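Office kitchens. I have opinions, and twenty minutes before I have to leave, so.

We moved into the Somberg building in February. 47 people, one fridge, one sink, one sponge that came with us from the old place and should not have. Within a week there was a sign. Within two weeks there was a sign about the sign. I don't think signs work. Never seen one work. Your mother doesn't work here, yes, thank you, we know, the mug is still in the sink.

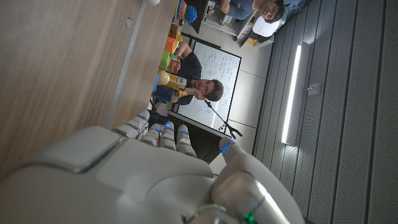

So who should clean the kitchen?
Someone who gets paid to do it, during hours they're paid for, with it written down as part of the job.

That's my whole argument really. The rota thing is a tax on whoever feels guilty first. At Cisneros (my last job, 300 people, three floors) we had a rota for years and it was the same four names doing it, and guess which end of the pay scale they were on. The senior people had "calls". Every time. Calls at 5 pm when the dishwasher needs emptying, amazing.

Decha Jitpraphai, who sits across from me, disagrees. He says if you pay it away people get sloppier, they stop rinsing even a spoon. Maybe. He's a rinser. He thinks the world is full of rinsers who just need encouragment. I've seen the inside of that microwave and I can't get there.

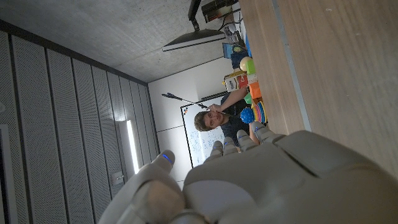 And the money is small! We spent 3,000 dollars on the coffee machine, plus the pods, plus a guy to come descale it. No one blinked. Ask for two paid hours a day on the kitchen and suddenly it's a culture question, it's about ownership, we all need to take pride. Fine - take pride in paying for it.

Also throw out the food. All of it, end of the week, no names, no warnings. There is a tub of hummus in there older than my lease. Somone will be upset about their yogurt. They'll live.

Anyway the sponge. I'm binning it on my way out.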